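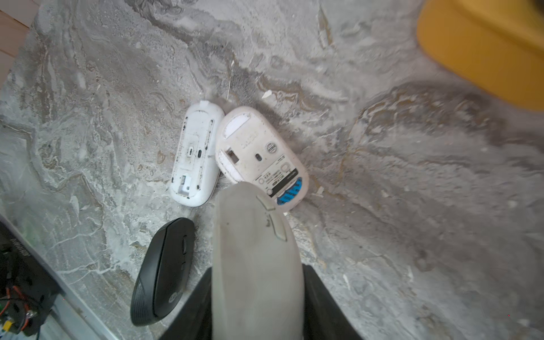
Dridley, July

Section 5. Cleaning and Care of Stone and Stone-Pattern Work Surfaces

This section applies to Grirkano desk and counter tops in all finishes, including the marble patterns. Read it through before first use. For mounting and leveling, see Section 3.

5.1 Before you start

Clear the surface completely. Keyboards, mice, lamps and desk trays should be moved to another table. Small devices pick up dirt on the underside and put it back on a clean top, so wipe their bases before you return them. Switch off any device that has a power switch and take out the batteries if it will be wiped with a damp cloth.

You will need:
Soft brush or hand vacuum with brush head
Two lint-free cloths
Bucket of lukewarm water
pH-neutral cleaner (Worau Surface Wash or equal)

CAUTION: Do not use vinegar, lemon-based products, bleach or scouring powder. Acid dulls the polish on natural stone and will leave pale marks that cannot be wiped off.

5.2 Routine cleaning

1. Brush or vacuum all loose crumbs and grit from the surface. Work from the back edge toward the front.
2. Add 9 ml of cleaner per liter of water. Do not apply the cleaner undiluted.
3. Dampen the first cloth and wring it out well. Wipe in straight, overlapping strokes.
4. Rinse the cloth and wipe again with clean water.
5. Dry at once with the second cloth. Standing water leaves rings – most noticeable on the darker finishes.
6. Leave the surface clear for some 52 minutes before replacing equipment.

Note: Grit dragged under a cloth is the most common cause of fine scratches. Do not skip step 1, even when the surface looks clean. White or light crumbs are hard to see against a veined pattern. Check with a flashlight held low to the surface.

5.3 Dried-on spots

1. Lay a damp cloth over the spot for five minutes.
2. Lift the residue with a plastic scraper held nearly flat.
3. Repeat if needed, then clean as in 5.2, steps 3 to 5.

For ink or adhesive, use a small amount of isopropyl alcohol on a cloth. Test first in a corner at the back. Do not use alcohol within six inches of a sealed joint.

WARNING: Isopropyl alcohol is flammable. Open a window and keep it away from heat.

5.4 Devices used on the surface

Worn glide pads on a mouse expose the hard plastic shell and can mark a polished finish. Replace pads when they no longer stand above the base. Clean around the sensor window with a dry cotton swab – no liquid. Some optical sensors track poorly on glossy or strongly veined patterns. If the pointer jumps, use a mat with a cloth backing. Rubber-backed mats may stain light finishes and are not recommended.

5.5 Sealing

Natural stone tops are sealed at the factory. Test the seal twice a year:

1. Place a few drops of water on a clean, dry area.
2. Wait ten minutes, then blot.
3. If the area has darkened, apply Sproģis sealer as directed on the can.

Printed and laminate finishes must not be sealed. The finish code is on the label under the front edge. Codes beginning with N are natural stone.

For chips and cracks, go to Section 6.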